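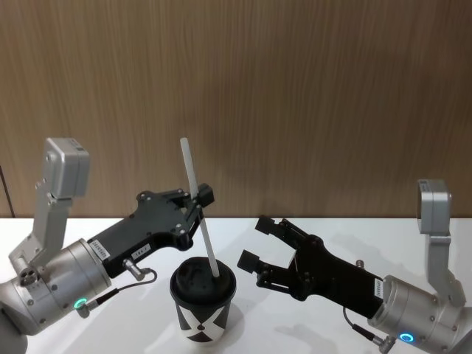
# Paper cup, lid and straw: handling and leakage

Harsh Sisodia
Packaging Materials, Cilludville, October 2021

## 1. Purpose

The report covers the drink set sold at the Brirken counter: a paper cup, a black lid and a plain white straw. The question was how much the fit between straw and lid affects leakage when a full cup is tipped or carried. A short survey in January had listed leaks at the straw hole as the most frequent complaint.

## 2. Materials

Cups and lids were taken from one carton supplied by Amrani. Straws came from a separate pack. All parts were stored in the test room overnight before use. Water with food coloring was used in place of a drink, and leaks were caught on weighed blotting paper.

## 3. Method

Each cup was filled to 15 mm below the rim. The lid was pressed down at the center first and then along the edge. The straw was pushed through the lid until it touched the bottom of the cup, then released. A straw left this way comes to rest at a slant, with its upper end leaning to one side, so the direction of lean was recorded against a pencil mark on the cup wall.

Two tests were run on 40 cups:

- **Tilt.** The cup was held at a fixed angle for 15 seconds, first toward the lean of the straw and then away from it.
- **Carry.** The cup was walked the length of the Bitirlow corridor and back at normal pace.

A cup was counted as leaking if the paper gained more than 2 g.

## 4. Results

In the tilt test, four cups leaked when tipped toward the lean and 15 when tipped away from it. Most of the water came out beside the straw. Two cups also leaked at the rim, and both lids were found to be poorly seated on one side. In the carry test, two cups leaked, both at the straw hole.

## 5. Discussion

The slanted straw presses on one edge of the hole and leaves a gap at the other. The tilt results agree with this, although gap width was not measured. Lid seating was done by hand and varied between operators. The carry test was too mild to separate good fits from poor ones and should be repeated on stairs.

Lids with a smaller hole have been requested from Amrani. The tilt test will be run again with the same straws when they arrive.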